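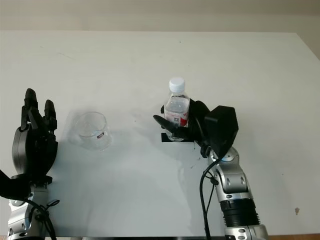 Mamthorpe Drinkware Notes
Gallery 5: Bottle and Clear Cup, White Table

The Mamthorpe pages deal with ordinary drink containers and the surfaces they are used on. Gallery 5 covers one pairing: a clear plastic water bottle with a white screw cap, and a clear cup. Both carry red and white labels. On the bottle the label wraps the body, and on the cup it is a small patch low enough to stay out of the way of the rim. Text and layout are by Guoqing Tang. Zhuoran Xie maintains the table and keeps the pour log.

Table and wall
White top, matte, standing against a pale beige wall. The top has picked up faint scuffs and gray marks over time. They do not wipe off with water or dish soap and have been left alone. A matte top was chosen after an earlier glossy one threw the ceiling lamps back through the cup and made the water line hard to read. The lamps are 3,000 K, which is slightly warm, and the top reads as off-white under them toward the back edge.

Bottle position
The bottle's resting place is a black rectangle taped to the tabletop. Tape wears at the corners first. Zhuoran replaces it when a corner lifts far enough to catch a fingernail, and the new piece goes down over the old outline before the residue is cleaned. Lining it up by eye afterward has never given the same position twice.

Cup position
The cup has no tape. It goes to the left of the bottle with open table on every side. A clear cup on a white top is low in contrast, and the label is often the quickest way to find it. Turning the label to the right keeps it on the side facing the bottle.

Pour log
The current log has 158 entries. Each one gives the starting fill of the bottle, the amount received in the cup, and any water found on the table. Amounts come from a Hinance kitchen scale, read before and after. The total for the log as it stands is 1,711 g, and small pours make up most of it. Entries without a second weighing are kept in the list but left out of the total.

Angle and flow
A narrow-necked bottle has to let air in through the same opening the water leaves by. At a shallow tilt the water runs along the lower side of the neck and air enters above it, so the stream is smooth but slow and tends to follow the outside of the thread. As the tilt increases the opening fills completely, the air has to come back in bubbles, and the stream starts to pulse. Steep pours also need the neck to be closer to the cup, as the pulses widen the area where drops can land.

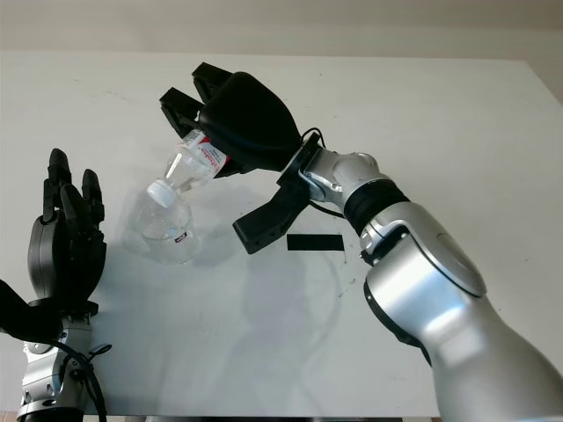

The neck should be over the middle of the cup before the steep part of the tilt begins. Moving sideways late in the tilt puts the first water on the near rim, where it splits and runs down both faces of the wall. Guoqing's notes call this a rim split, and it accounts for most of the wet-table entries in the log. The rest are drips from the thread as the bottle returns to upright.

Bottle stiffness
Thin plastic walls give under pressure. Squeezing an open bottle raises the water level in the neck and can push water out ahead of the tilt. The ridges stiffen the wall but do not prevent this. A grip near the base disturbs the neck less, with the drawback that the full length of the bottle is then swinging and the mouth travels farther for the same change of angle. A grip around the label is easier to control when the bottle is more than half full.

Cap
The cap stays on between pours and comes off just before one. Dry rehearsals, with the cap on, are used to check reach and height over the cup, and they are entered in the log with a dash in the amount column. A cap put back with a crossed thread will sit visibly crooked. It also leaks slowly when the bottle is tipped, so the cap is checked with a quarter turn before every rehearsal.

Reading small amounts
A little water in the bottom of a clear rounded cup is easy to misjudge. The curved wall acts as a lens and brightens the lower part of the cup whether there is water in it or not. Looking level with the tabletop gives a better reading than looking down. The scale gives a better one than either, and the log does not accept an amount judged by eye.

Care of the cup
Rinse in plain water, drain upside down, wipe the outside only. Paper towel leaves lint on the inside wall, where it shows up as soon as water is added. The label is paper-faced on the batch we use and will not stand soaking. Zhuoran holds the cup by the rim under the tap and keeps the label clear of the stream. Three cups have lost theirs so far and were moved to the spare shelf.

Care of the table
Blot standing water, then wipe once toward the back edge. Water left to dry on the matte top leaves a ring, faint but visible at a low angle. The taped rectangle is blotted separately and never rubbed, as rubbing rolls the edge of the tape.

Terms used on this page
Fill: water in the bottle before the pour, by weight.
Receipt: water in the cup after the pour, by weight.
Rim split: water landing on the rim and dividing.
Return drip: water leaving the thread while the bottle goes back to upright.
Dry rehearsal: full motion with the cap on.

Related galleries
Gallery 4: Sukico tumblers, frosted and clear
Gallery 6: Zeng pitchers with side handles

Corrections to the log can be sent to Guoqing Tang through the Mamthorpe contact form. Please give the entry number.

Page revised 28 March 2024. The section on bottle stiffness was added in this revision, and the scale readings from January have been re-entered to the nearest gram.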